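Galería: recorridos de prueba y plan de compra del equipo de conducción automatizada

Esta página acompaña al plan de compras del grupo de conducción automatizada. Está pensada para quienes tienen que revisar el presupuesto y no suelen subir al coche. Primero van tres vistas de calle y después las notas sobre lo que queremos comprar, lo que puede esperar y lo que ya hemos descartado.
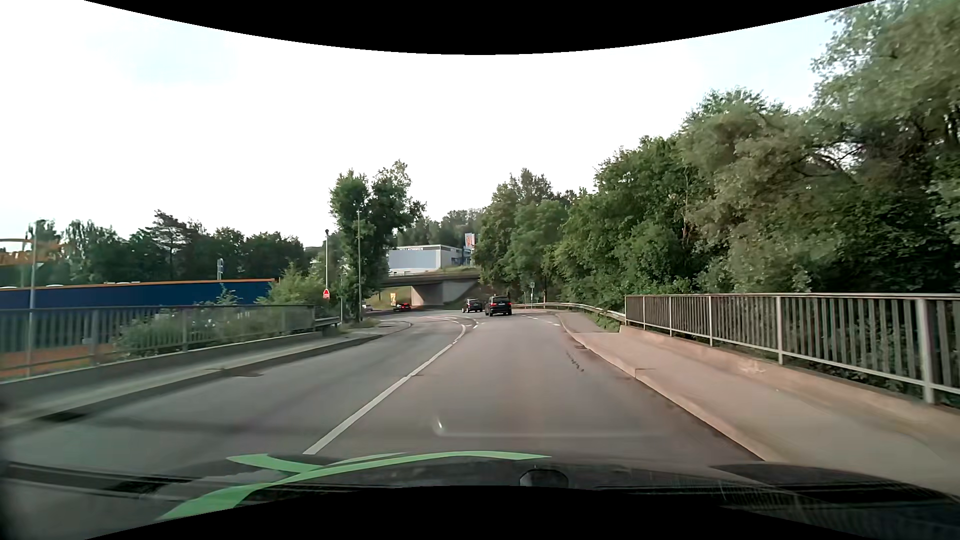
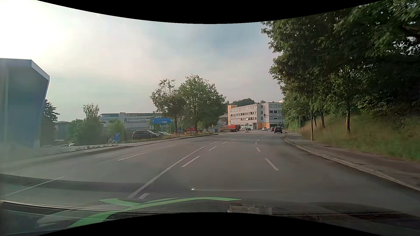
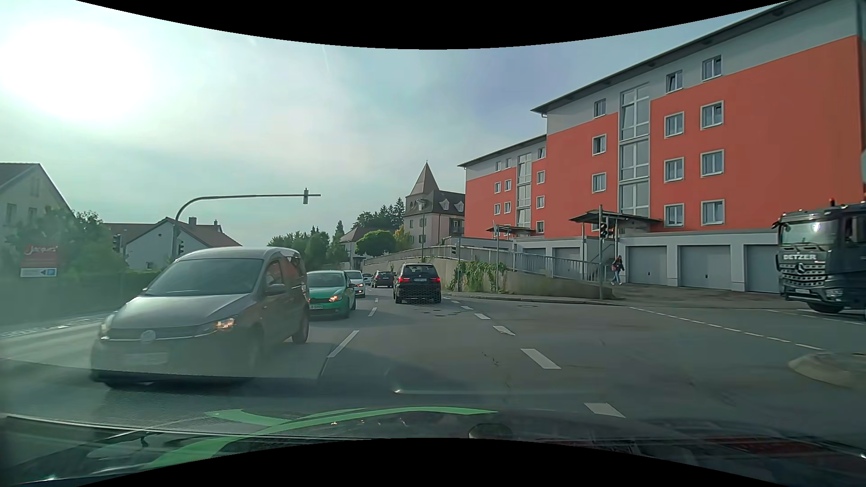
Tres puntos del recorrido urbano, vistos por encima del capó: la curva antes del paso elevado, la avenida de varios carriles y el cruce junto al bloque rojo anaranjado.

Qué pedimos a las cámaras

El cielo muy claro es el problema que más pesa en la elección. En la segunda y la tercera vista el sol deja una mancha blanca en la parte superior izquierda, y en las tres hay reflejos en la zona baja. La primera partida del plan es, por tanto, una cámara delantera con mayor rango dinámico. Hemos pedido oferta a dos proveedores, Collier e Imhof. Collier entrega antes. Imhof incluye la calibración en el precio y presta una unidad de sustitución durante las reparaciones.

La segunda partida es una pantalla antirreflejos para el salpicadero. Es barata y se puede montar en nuestro taller. Benedikt Berchtold propone probarla antes de firmar el pedido de cámaras, para no pagar en sensor lo que se puede resolver con una pieza de tela y un marco.

Semáforos y señales

En la avenida dos de los semáforos están en verde y se ven delante de la fachada blanca y gris. En el cruce de la tercera vista hay señales en el brazo metálico de la izquierda y también en postes a la derecha. Para leerlas con margen hace falta una segunda cámara con un ángulo más estrecho. Va en el presupuesto como partida separada - se puede retrasar un trimestre sin parar el resto del trabajo.

Almacenamiento

Los discos actuales se llenan antes de terminar el turno. El plan prevé 8 unidades extraíbles y una estación de descarga en el garaje. Las unidades se compran todas juntas, del mismo modelo, y dos quedan de reserva. No incluimos servidor nuevo; el que hay aguanta hasta la próxima revisión del plan.

Etiquetado

Este gasto se olvida casi siempre y es el que más crece. Un cruce como el tercero, con furgoneta, turismos, camión, peatona o peatón y varias señales, lleva bastante más tiempo que un tramo con poco tráfico. Mereana Baxter ha calculado 97 horas de etiquetado para el primer lote, con revisión incluida. Si se amplía el recorrido hay que ampliar también esta línea, y así consta en la hoja de cálculo.

Importes y plazos

La pantalla, los soportes y el cableado suman alrededor de 2000 euros y salen del fondo de material pequeño. Las cámaras y los discos van por compra ordinaria, con oferta escrita. El plazo de entrega que manejamos para las cámaras es de 19 días laborables desde el pedido, más el tiempo de montaje y calibración.

El pedido debería salir en septiembre. Si se retrasa, los recorridos de otoño se harán con el equipo actual y habrá que repetir una parte.

Lo que no compramos

- Un segundo vehículo. El actual tiene horas libres por la mañana.
- Lidar de techo nuevo. El precio pedido no cabe en este ejercicio.
- El paquete de mantenimiento ampliado de Endby. Cubre averías que podemos atender en el taller.

Pendiente

Falta la oferta corregida de Imhof, con el transporte desglosado. Falta también decidir si la cámara estrecha se monta junto al retrovisor o en el techo; el soporte es distinto en cada caso y cambia el precio. Los comentarios al plan se envían a Benedikt Berchtold, y los que afecten a horas de etiquetado, a Mereana Baxter.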